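4 结果与讨论：化妆间共用工具的归置与清洁

4.1 日志的回收与整理

业余剧团的化妆间多为借用场地，工具由团员共用，清洁和归置一般没有成文规定。本节报告工具日志的结果，访谈材料只在需要解释日志内容时引用。日志于七月发放，覆盖Vuner地区的15个业余剧团，共发出120份，收回后可用的有114份。其余六份中，四份缺少使用者编号，两份只填写了第一页，未纳入分析。

114份日志共包含1,343条有效记录。一条记录对应一件工具从取出到放回的一次使用，内容包括工具种类、使用前是否检查、使用后是否清洁、清洁方式以及放回位置。同一件工具在一晚演出中被多人先后使用时，每次使用单独记为一条。演员在幕间匆忙补妆的情况往往没有当场填写，由工具管理人在散场后补记，这部分记录在编码时加了标记，下文凡涉及先后顺序的分析都不使用补记条目。

编码由Anouk Hendriks和Jordan Ellwood分别完成，不一致的条目交由Radomir Matić裁定。争议主要集中在“清洁”一词的理解上。有的填写人把用纸巾擦去余粉算作清洁，有的只把用水和洗剂清洗算作清洁。我们最终将其分为擦拭、喷洒和水洗三类，原始日志中只写“清洁过”而无法判断方式的，归入“方式不明”，不与其他三类合并。

4.2 工具种类与清洁方式

日志中的工具分为四类：粉刷类、细杆刷类、海绵头类和其他。粉刷类以散粉刷和腮红刷为主；细杆刷类包括眼线刷、唇刷和画皱纹用的尖头刷；海绵头类包括带柄的海绵头工具和不带柄的海绵块；其他类中多数是睫毛夹、镊子和调色刀。

四类工具的清洁方式差别明显。粉刷类最常见的做法是擦拭，团员一般认为粉状产品附着不牢，抖一抖、擦一擦就能继续使用。细杆刷类接触油性或膏状产品，颜色残留看得见，不处理就会影响下一次上色，水洗和喷洒都较常见。海绵头类的情况最不一致，同一剧团内部也有不同做法。有人每次用后水洗，有人用到颜色太深时才更换，也有人把海绵头的不同侧面分给不同颜色使用，等整个头部都用过再清洗。

这种不一致与海绵的归属有关。海绵头价格低，在部分剧团里被当作消耗品，由演员自带；在另一些剧团里则由化妆间统一购买，放在公用桌上。自带的海绵头通常由本人清洗，公用的则依赖散场后的集中清洁。两种来源混在一起时，谁负责清洗就不清楚。Flosenora剧场的日志里有几处写着“不知道是谁的，先放回去”，这类条目的后续清洁栏大多空白。

清洁用品也影响做法。使用Muneo中性洗剂的剧团多在水槽边放一只浅盘，先浸后洗；只有肥皂的剧团倾向于逐件搓洗，洗得较慢，漏洗也较多。喷洒类用品取用方便，但填写人对喷洒后需要等多久再使用的理解不同，有的等到看上去不湿，有的喷完即用。日志没有设等待时间一栏，因此无法进一步比较，这是设计上的不足。

4.3 归置方式

归置方式按日志中的写法分为立放、平放、入袋和入抽屉四种。立放指柄朝下插入杯或筒中，平放指放在桌面、毛巾或托盘上。入袋多见于自带工具的演员，入抽屉只见于有固定化妆间的剧团。

立放在演出前最常见，因为工具头部朝上，容易辨认和取用。演出进行中平放的比例上升，演员用完后顺手放在镜前桌面上，等下一次使用，或者等别人收走。散场后的归置取决于是否有人统一整理。有管理人的剧团大多恢复立放，没有管理人的剧团则常把桌面上的工具一次收进袋子，清洁过和未清洁的放在一起。

杯筒的尺寸在访谈中多次被提到。杯口小时，工具挤在一起，刷头和海绵头互相接触；杯口大而杯身浅时，长柄工具向外倾斜，头部伸到杯口以外，拿取旁边的工具时容易碰到。Dragica Delić负责的剧团试过按工具种类分杯，效果比按演员分杯好，原因是演员经常换角色，按人分的杯子过几场就乱了。 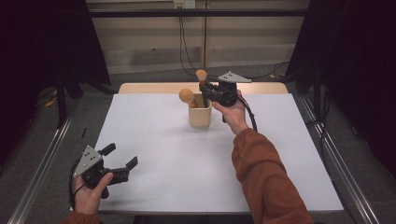 海绵头工具用水洗过以后，应当马上插回杯中吗？
应先挤去多余的水，在通风处晾到完全干透，再插回杯中，并与未清洗的工具分开存放。

各剧团对晾干的安排差别较大。有水槽的化妆间一般就近晾放，把毛巾铺在台边，工具平放其上。借用学校教室的剧团没有这样的条件，只能带回家处理，下一次排练时再带来。带回家的做法使清洁情况难以追踪，日志中相应各栏多为事后填写。Nataša Matić在整理访谈时指出，带回家清洗的人往往最认真，但他们的工具在下次使用前已经过多次搬动，装袋时是否干透也没有人检查。

刷类湿洗后的放置方式同样值得注意。头朝上立放时，水会沿刷毛流向金属箍和柄部，长期如此，胶层容易松动，木柄也可能开裂。平放或头部略低的放法对刷子较好，但占用桌面，在几个人共用一张化妆桌时难以做到。Angelovski剧团的做法是在桌边挂一条窄布，刷子横插在布褶里，刷头悬空。该做法由一名服装制作人员提出，原来用于晾小块染布，后来被化妆人员沿用。

归置位置与清洁状态之间的关系，是访谈中意见较多的一点。多数团员默认杯中的工具是干净的，桌面上的工具是用过的。这一默认在有管理人的剧团大致成立，在没有管理人的剧团则经常落空。演员赶着上场时会把刚用过的刷子插回杯里，后来的人从外观上看不出区别，深色刷毛尤其如此。反过来，也有洗净晾在桌上的刷子被当作用过的，又洗了一遍。
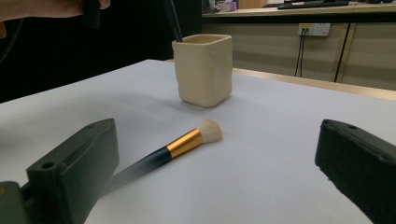
图1 方形杯与平放在桌面上的化妆刷

4.4 检查与交接

使用前的检查在日志中分为看、摸和不检查三种。看的做法最普遍，主要是看有没有颜色残留。摸的做法集中在有经验的化妆人员身上，他们用手指拨开刷毛，查看根部是否有结块，或者按压海绵，判断里面是否还有水。新加入的团员很少这样做，在访谈中有人表示不知道刷毛根部也需要清洗。

交接指工具从一人转到另一人的过程。排除补记条目后，交接主要有三种情形：从手到手直接递交，先放桌上再由他人拿起，以及经管理人收回后重新发放。直接递交时几乎没有检查，双方都认为工具正在使用中，不存在清洁问题。放在桌上再拿起的，检查稍多。经管理人发放的，检查由管理人完成，演员本人不再查看。

由此带来的问题是，检查的责任随交接方式变化，而剧团的口头规定往往只写给其中一种情形。例如有的剧团要求“用前看一眼刷头”，这条规定对放在桌上的工具有效，对直接递交的工具则很少有人遵守。Ellwood在两个剧团试行了另一种说法，要求“接过来的人负责擦”，不区分工具从哪里来。试行期间团员能够记住这条规定，但执行情况主要靠自述，目前还不足以说明它优于原有做法。

眼部工具需要单独讨论。受访者普遍知道眼线刷和睫毛刷不宜共用，多数剧团也要求演员自备。日志中仍有共用的记录，集中在群众演员较多的场次，起因一般是临时增加角色或自带工具遗忘在家。几位管理人提到，备用眼部工具的数量不需要多，但要单独包装，并且写明已经清洁。把备用刷与公用刷插在同一只杯里，会使单独准备失去意义。

4.5 标记办法的比较

部分剧团在调查开始前已有自己的标记办法，其中使用较多的是色带、分杯和登记表。

色带缠在柄上，表示工具用途，如红色用于唇部、蓝色用于眼部。色带便于分类，但不能表示清洁状态，时间长了还会积存粉末，边缘翘起后不易清洗。有一个剧团改用柄端点漆，掉色较慢，缺点是插入杯中后看不到标记。

分杯指已清洁和未清洁的工具各用一只杯子。它不需要额外填写，团员容易理解，前提是两只杯子的外形或位置有明显区别。两只杯子相同且并排摆放时，放错的情况较多。把未清洁的杯子放在水槽一侧、已清洁的放在镜子一侧，放错的情况有所减少，团员也较少询问。

登记表信息最全，但维持最难。演出当晚没有人愿意停下来写字，表格通常在散场后由一人凭记忆填完。我们的日志也遇到同样的问题，补记条目的存在即说明这一点。登记表较适合工具管理人每周清点时使用，用来记录更换和损耗，不适合用来记录每次使用。

4.6 局限

本次调查限于一个地区的业余剧团，剧目以话剧为主，需要大面积涂抹油彩的剧种没有包括在内。油彩的清洗难度和用量都不同于日常彩妆，本节关于海绵头类工具的描述不宜直接套用。日志为自填，填写人知道清洁情况是调查内容，有可能比平时更注意清洗。我们没有进行微生物采样，文中的“清洁”均指填写人报告的行为，不代表工具表面的实际状况。

此外，化妆间的空间条件没有作为变量记录。访谈中多次出现与水槽距离、桌面宽度和照明有关的说法，其中照明对检查的影响可能较大：灯光偏暖时，浅色刷毛上的肤色残留不易看出。后续日志拟增加水槽位置和灯具类型两栏，并把喷洒后的等待时间列为必填项。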